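Etano Release Gate

Deployment approval and promotion server for regulated environments

Etano Release Gate sits between a build server and the production network. It takes a signed package from the build, holds it until the required approvals are recorded, and promotes it to the next environment with the same files and the same checksums. Configuration values are kept apart from the package and substituted at the time of promotion, so the package tested in staging is the package installed in production.

The product is supplied as a Windows or Linux service with a web console and a command-line client. No agent is needed on target machines that accept SSH or WinRM connections.

How promotion works

1. The build server uploads a package and a manifest. The gate checks the signature and rejects any package whose manifest does not match its contents.
2. The release is assigned to a pipeline. A pipeline may have up to 60 stages, run in sequence or in parallel.
3. Approvers named on the stage receive a request by email or in the console. An approver cannot be the person who made the last commit in the package. This rule can be tightened but not switched off.
4. The gate runs the deployment, writes the log and closes the stage. A failed stage leaves the previous version registered as current until an operator releases the lock.

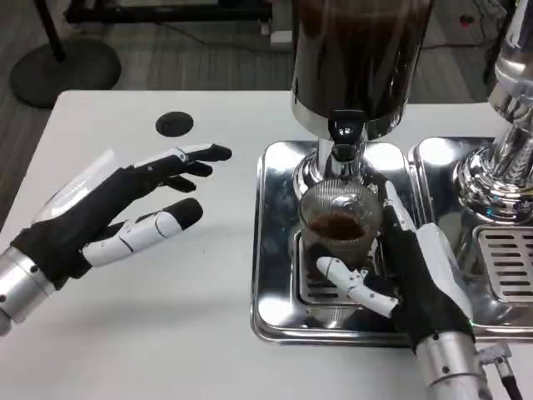
Minor change path

Text corrections, label changes and static content can be routed through a shorter pipeline with one approver. The administrator defines which file types and folders qualify. If a package contains anything outside that list, the whole package goes back to the full pipeline and the reason is written to the log.

Specifications

Standard edition: 300 targets, 4 concurrent deployments
Extended edition: 1,000 targets, concurrency set by license
Database: PostgreSQL or SQL Server, local or remote
Authentication: LDAP, SAML, local accounts (local accounts can be disabled)
Audit log: append-only, export to CSV or syslog
Scripting: PowerShell, Bash, Python
Rollback: manual or on failed health check, set per stage

Requirements

The database should not share a disk with the package store. Both grow at different rates, and a full package store will stop uploads but should not stop the audit log. Clock synchronization is required on the server and on every target — approvals with a time stamp ahead of the server clock are refused.

Upgrading

Stop the service, back up the database and run the installer over the existing folder. Pipelines in progress are paused and resume when the service starts. Custom steps written for the old plug-in interface must be recompiled. Sites still running the June release should apply the schema patch first; the installer checks for it and exits if it is missing.

Support and ordering

Licenses are sold per server, with maintenance billed yearly. Orders and quotes are handled by Van Loon in Hunaveck. Technical questions go to Quentin Renaud, product support. Integration work, including connectors for in-house ticket systems, is scheduled through Hervé Le Goff.

Product notice 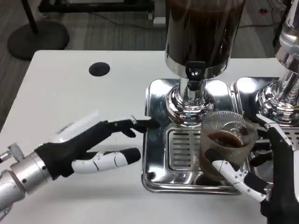

URKSTEAD, 21 Nov 2019 — The maintenance build of Etano Release Gate is available to all customers with a current maintenance contract. It corrects a fault in which a parallel stage could be marked complete while one target was still waiting for a reboot. It also adds a read-only auditor role, which can open logs, manifests and approval records but cannot start, pause or approve a release.

The auditor role is off by default. To turn it on, open Roles in the console, select Auditor and assign at least one LDAP group. Existing roles and permissions are not changed by the update. The command-line client must be updated together with the server, as older clients cannot read the new stage status and will report it as unknown.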